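首页 | 笔记 | 木工 | 涂装 | 器物 | 关于 | 搜索

本站使用 Cookie 来改善浏览体验。继续浏览即表示您同意我们的使用方式。[接受] [了解更多]

工坊笔记 2019年4月21日

桌面养护油那件事，接着写。

上次写到把旧的油膜磨掉，磨到一半天就黑了，所以今天一早接着干。先说结论给急着走的同事看：Donon 那罐硬蜡油可以继续用，但是第一遍一定要薄，薄到你觉得自己偷懒了才算对。剩下的是我的啰嗦，有空再看。

起因大家都知道，Zalewska 那边订的几块拼板餐桌面，去年11月交出去的，前阵子反馈说杯子底下会留白圈。我第一反应是客人拿热茶壶直接往上放（谁家不这么干呢），后来拿了一块同批的余料回来试，倒了点常温水，盖个杯子，过一夜，也有印子。那就怪不到茶壶头上了，是我们的油没吃进去，浮在面上一层，看着亮，摸着也滑，水汽一闷就发白。

我翻了当时的记录，写的是“两遍，间隔一夜，手感好”。手感好！我当时怎么就不多写两个字，温度多少，擦没擦余油，全没有。所以这次老老实实记细一点，省得半年以后再骂自己一回。

试板一共切了四块，都是从同一条余料上下来的，背面拿铅笔写了甲乙丙丁。甲只磨到 154（对，就是那卷 Reltach 的砂带，他们的编号跟别家对不上，我也懒得换算了，就照着带子背面印的抄）；乙接着用 300 的手砂纸顺纹走一遍；丙跟乙一样，但是上油之前喷水起毛刺，晾干再轻轻扫一遍；丁是故意做坏的，磨得特别光，想看看是不是越光越不吃油。

丁的结果跟我想的一样，甚至更夸张。油倒上去像倒在玻璃上，拿白垫推来推去，十几分钟以后还是原来那么一摊，擦掉以后木头颜色几乎没变。磨的时候觉得自己手艺真好，摸着跟缎子一样，可是木孔都叫细粉堵死了，油往哪里去呢？这个毛病我估计就是去年那批的毛病，当时刚换了新砂机，转速高，又舍不得换砂纸，磨到后来根本是在抛光。

甲吃油最多，颜色也深一档，暖暖的，很好看，但是侧着光能看见横向的砂痕，拼板接缝的地方尤其明显，因为两条木头纹理走向不一样，一条顺过去了另一条就是逆的。要是做工作台我就用甲了，餐桌不行，客人会拿指甲去刮那些痕，然后打电话来。

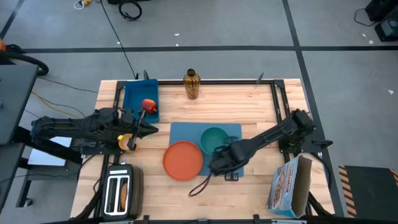

乙和丙才是认真比的。丙多花了半个下午，起毛刺这一步以前我一直觉得是书上写来吓唬人的，这次算服了。乙第一次沾水以后表面有点毛，像刚剃完头的那种扎手，丙就没有，擦干了还是平的。不过丙那块喷水不能喷太多，我手一抖，右下角喷重了，晾完接缝处微微有点鼓，后来又自己下去了。喷壶要调到最细的雾，离板子远一点，走一遍就收手，别回头补。

说到接缝，顺便记一笔胶的事。溢出来的胶如果只是湿布抹一下，看着干净，其实已经抹进木孔里了，上油以后就是一块一块的浅斑，跟生了癣似的。这回余料上就有两处，上油之前完全看不出来。我现在的办法是等胶半干，像软糖那样的时候，用旧凿子斜着铲掉，再用刮刀片刮一遍，湿布干脆不用。大家觉得麻烦的话，至少拿一块湿抹布整面擦一遍看看，胶斑在湿的时候会现形，用铅笔圈出来，回头再处理。

再说上油。Donon 这个油说明书上写每层间隔多久，我照着做了一块，又偷偷缩短了一块（别学）。缩短的那块第二天摸着还是有点黏，粘灰，拿指肚一按有指纹。照着做的没事。今天工坊里六点多的时候还挺凉，后来太阳进来才暖一些，这个天气我建议宁可多等一晚。夏天再说夏天的。

擦余油这一步我要单独拎出来讲，因为我们工坊十次有八次是毁在这上头。油推开以后等一会儿，等它开始有点拉手了，换一块干净的棉布，整面擦，擦到布上基本不带油。很多人（包括去年的我）舍不得，觉得擦掉就浪费了，留一点在上面多一层保护嘛！结果那一层就是后来起白圈的那一层。一块布不够就换第二块，布要旧的、洗过很多遍的，新毛巾掉毛，粘在半干的油里，挑都挑不出来，我用镊子挑过，挑到想把桌子扔了。

用完的油布！摊开，单层，晾在外面铁架上，或者泡进水桶里。不许团成一团扔垃圾桶。这话我每次都写，这次还写，因为上个礼拜我又在门口的桶里捡出来一团，摸着是温的。真的会着。泡水的桶放在水槽左边，盖子别盖死。

上完两遍的乙和丙，我放了几天的水印、醋印和酱油印。做法很土：棉片蘸一点，压上去，扣个杯子防止挥发，60分钟以后拿掉擦干看。水印两块都没有。醋印乙有一点点浅圈，侧光才看得见，丙没有。酱油比较狠，两块都留了淡淡的颜色，乙深一些，不过拿湿布加一点点中性皂擦一下，丙的就基本看不出来了，乙的还在。红酒没试，上回那瓶做实验用的红酒不知道被哪位做成晚饭了。

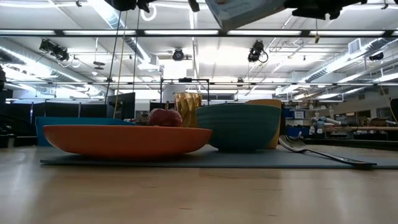
光泽度上面我也纠结了一阵。Zalewska 那边说最初看样的时候喜欢亮一点，可是油做出来的亮跟漆的亮是两回事，你非要它亮，就只能让它浮在上面，那就又回到白圈了。我的想法是第二遍干透以后，用白垫干抛，转速低一点，压力几乎不给，就靠机器自己的重量走。这样出来是那种柔柔的、从窗户那头看过去有一道软光的感觉，正面看又是哑的。丙块我抛了半边留了半边，放在架子第二层，路过的同事都去摸一下，摸完告诉我喜欢哪边，别只说“都行”。

颜色也要提前跟客人讲清楚。浅色木头上了油一定会发黄，刚上完那天还好，放上几个月，见光的地方和压着东西的地方会分出来，你把餐垫一掀，一个浅浅的长方形，吓一跳。这个没办法完全避免，带白颜料的那种油能压一压，但是拼板的纹理会显得闷，深色的短纹反而更跳，我个人不喜欢。最省事的是让客人头一两个月餐垫别老放在一个位置，挪一挪，颜色匀了以后就好了。写进保养卡里，字大一点。

保养卡的草稿我也顺手改了，旧的那张写得像药品说明书，我自己都没看完过。新的只留几条：平时干布或者拧得很干的湿布；洒了东西尽快擦；热锅垫隔热垫；别用带漂白的清洁剂，别用三聚氰胺海绵（那个东西本质上就是很细的砂纸，擦一次少一层）；觉得发干了就补一遍油，补的时候参照背面的图。背面的图还没画，谁字好看谁来画。

返工的安排是这样的，桌面一块一块拉回来，不要一次全拉，人家还得吃饭呢。第一块回来先别急着磨，先用刮刀片把浮油刮掉，能刮下来的都刮，刮下来是那种黏糊糊的小卷，直接上砂机的话一分钟就把砂纸糊死。刮完再从 154 开始，然后手砂、喷水、轻扫、两遍油，全照丙的走。边缘和倒角千万用手磨，机器一过去倒角就没了，之前有一块就被磨成了刀口，摸着都疼。

对了，桌面底下也要上油！至少一遍。只封上面不封下面，两面吸潮不一样，雨季一来就往上翘，跟瓦片似的。去年那批底面我记得是上了的，记录里没写，所以等于没有。回来第一件事先翻过来滴一滴水看看，水珠立着就是有油，摊开渗进去就是没有。

物料这块，Donon 的油还剩一罐半，够前两块用，Vuretberg 仓库那边说还有存货，编号 623 的那个架子，去拿的人记得看罐底日期，开过封结皮的不要。结皮的油别舍不得，滤一滤看着能用，其实已经开始变质了，干得特别慢，上次就是为了省一罐油，多等了好几天，还被灰糊了一脸。手砂纸要补，超过半盒就别报了，白垫倒是真的快没了，已经磨得像豆腐渣。

还有个没想通的地方：丙那块靠近节疤的一小圈，油干了以后比别处亮，擦余油的时候我明明擦得一样用力。可能是那里木头密，不怎么吃油，也可能是节疤里有树脂渗出来。明天拿一块带节疤的余料再做一次，上油前先用酒精擦一遍节疤，另一块不擦，放一起比。试板丁先别扔，我想留着看它要多久才会起白圈，放在窗台那边，上面扣了个旧杯子，请不要拿去喝水。

返回列表 | 上一篇 | 下一篇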